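Robotic cloth handling

Robotic cloth handling is the branch of manipulation research concerned with picking up, spreading, folding and stacking textiles by machine. It is often used as a yardstick for whether general-purpose robots can do household chores, and the same methods are studied for commercial laundries, garment making and the packing of linen. Rigid parts have been handled reliably by industrial arms for decades. Cloth has not, and flat folding of a single small item is still treated as a research task in most settings.

Background

A rigid object can be described by its shape and by six numbers giving its position and orientation. A cloth has no fixed shape. Each fold hides part of the surface, and two heaps of the same towel may have little in common to a camera. Friction, stiffness and weight vary with the weave and with moisture. Early systems avoided the problem by lifting the item, letting it hang, and regrasping the lowest point until a corner was found. The method worked on plain rectangles but was slow, with many regrasps for each item.

Grasping

Most systems use a two-fingered parallel gripper. The fingers must close on one layer, or on a chosen number of layers, without scraping the surface beneath. Hems are the preferred target. They are thicker than the body of the cloth, stand a little away from the table and give a visible line for the camera to follow.
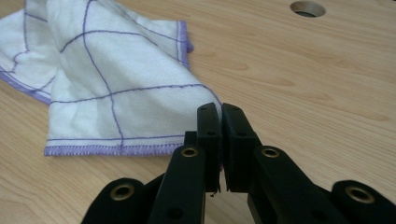
Errors at this stage fall into two groups. In a missed grasp the fingers close above or beside the fabric. In a multiple-layer grasp they take up a second ply, and the cloth cannot then be opened by pulling. Multiple-layer grasps are the harder to detect, as the motor current on closing is nearly the same for one thin layer as for two. Some grippers carry tactile pads for this purpose. Others rely on a camera fixed close to the fingers, which shows the cloth at short range but loses sight of the item as a whole.

Graziella Negri, in work on hem following at the Bomthorpe laboratory, separated grasps on a free edge from grasps on a fold in the middle of the cloth. Folds were easier to take hold of. They were of less use afterwards, as pulling on a fold seldom brings a corner into view.

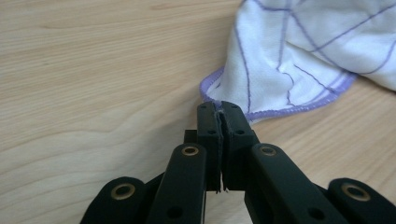
Fingertip shape also matters. Blunt tips push light fabric ahead of them, while thin tips reach under a hem but may catch on loose threads. Soft coverings improve the hold at the cost of faster wear.

Spreading and folding

Once two points are held, the item can be stretched between the grippers and laid down. Spreading is normally judged by the share of the full area that is visible from above. Folding follows, either in the air or against the table. Table folding is the more common for small items, as the surface supports the cloth and limits swing.

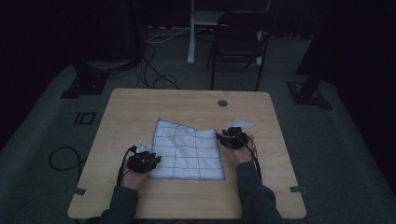

Gridded cloth on a table, with a hand-held gripper at each side.

Two-armed systems must coordinate the distance between the grippers. Too little leaves slack, and too much pulls the hem from the weaker grasp. Tuncay Bozkurt's Iltulari trials, run on small hemmed cloths, attributed most failed folds to slack along the leading edge.

Learning from demonstration

Since hand-written rules transfer poorly between fabrics, many groups now train control policies on recorded human work. A person carries out the chore with grippers of the same pattern as those on the robot, and the recorded movements serve as training data. The Zumow collection contains 1,269 demonstrations of cloth tasks, of which 139 were set aside for testing. Operators tend to settle into a personal style, and a policy trained on a single operator may copy habits that have no bearing on the result.
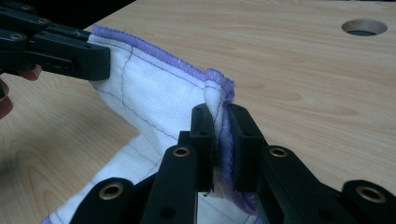 Corner-to-corner handling makes up a large part of such collections. It requires one gripper to keep its hold while the other moves, and the two may block each other's view.

Present state

Under fixed lighting, and with a known item, research systems can fold a small towel in around 50 seconds. Results for mixed loads are weaker. The Fairweather benchmark allows 3 attempts per item and records any human help as a failure; shirts, socks and fitted sheets remain its lowest-scoring classes. Shop-floor use is mostly confined to feeding machines, in which an operator or arm presents two corners of a flat sheet and fixed equipment does the folding.

See also: Deformable object manipulation; Parallel gripper; Imitation learning; Laundry folding machine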